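Notebook, bench two – 06/02/2023

Chess arm, or rather the tidying-up half of it

Muthu asked me over coffee whether Godow could put a game away yet, and I gave such a rambling answer that I thought I had better write it down properly for everyone. The short version is that it can move a piece from here to there, and putting things away is a much bigger job than that. A kid clearing the kitchen table doesn't think about which pawn to reach for first, or whether her elbow is about to take the king with it – Godow has to be told all of it.

I kept to the middle of a game for this round, with both colors still well spread out and a few white pawns already off on the table. The request was a plain one: take the white pawn near the center of the board and set it down on the bare wood past the bottom border. Red circle for the piece, blue circle for the spot, same as Fumiko's convention from the Batow runs.

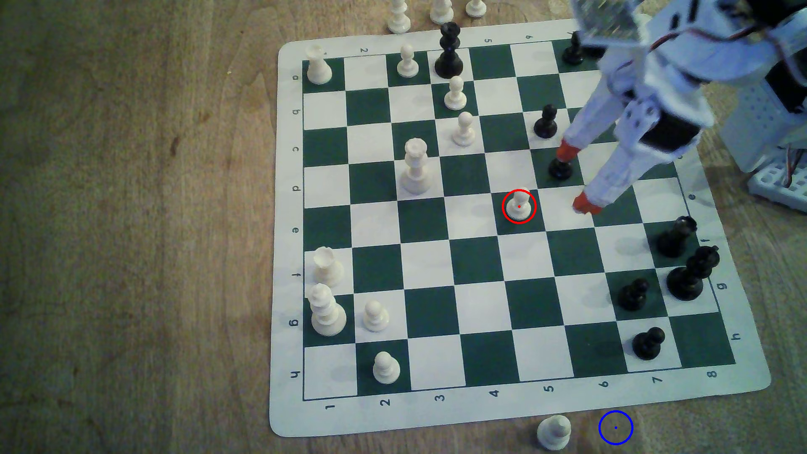
Things to sort out before the next round

The fingers are the trouble, as ever. They're fine on a pawn with room on every side, but with black pawns close by I get nervous, and Florian wants a narrower tip. I'd sooner try a higher approach first, as we have 15 of the orange tips left in the drawer and I hate to waste them.

Fumiko has 552 logged moves from May and I'd like to see 1000 before we say anything grand to the people at Estport. Natalie asked when it will do her dishes. I told her to keep her sponge handy, bless her.

Also: tape down the vinyl board.

– Lionel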